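Section 4: Laying Out the Tape Grid

A good grid makes every other part of the Grumum sorting table more fun to use. Set aside part of an afternoon and enjoy it, this is the bit where a plain tabletop starts to look like something!

You will need the blue tape, a long straightedge, a pencil and a soft cloth. The Watis layout sheet (part 2426) is handy too.

1. Wipe the surface and let it dry.
2. Put the conveyor in place first. The grid is laid to suit the belt, so don't skip ahead.
3. Pencil your long lines, then your cross lines.
4. Press the tape down from one end, smoothing with your thumb as you go.
5. Set out plates and a block and see how the squares feel to work with. One plate to a square is a lovely clear way to start.

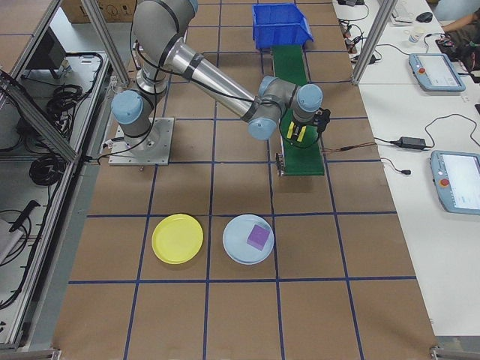

Nel writes that narrower squares looked smarter on the first try but left no room for the plates, and that going back a size fixed it in 10 minutes.

Note: Keep your offcuts. A short scrap is great for marking a spot inside a square.

6. Stand the bin at the lower end of the belt. A white sheet makes a nice liner, and small blocks show up beautifully against it.
7. Try a single cube on the belt before you bring out the whole set.

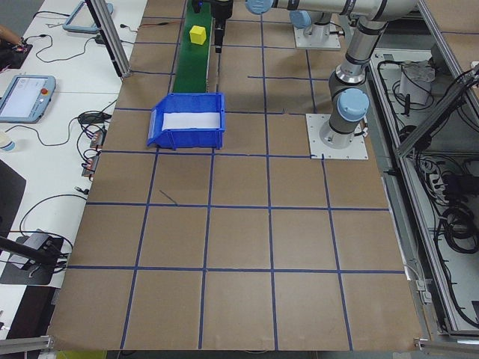

Once you're happy with the bin, pencil a small tick at each corner so it goes back to the same spot after cleaning. Do the same for any plates you use a lot.

CAUTION: Never drag a bin or plate across the tape. Lift it! Scraping frays the edges, and a lifted end soon tears.

8. Check the strips each February, or sooner if the table gets heavy use. Peel a worn strip back slowly, wipe underneath and lay a new one along the same line.
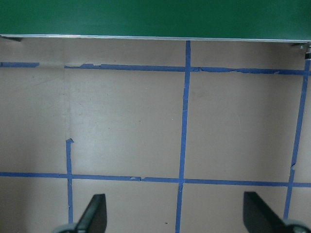
Fig. 4-3. Worn upper strip below the green panel, with torn and wrinkled edges.

Spare tape is listed under Ostosness supplies, page 73.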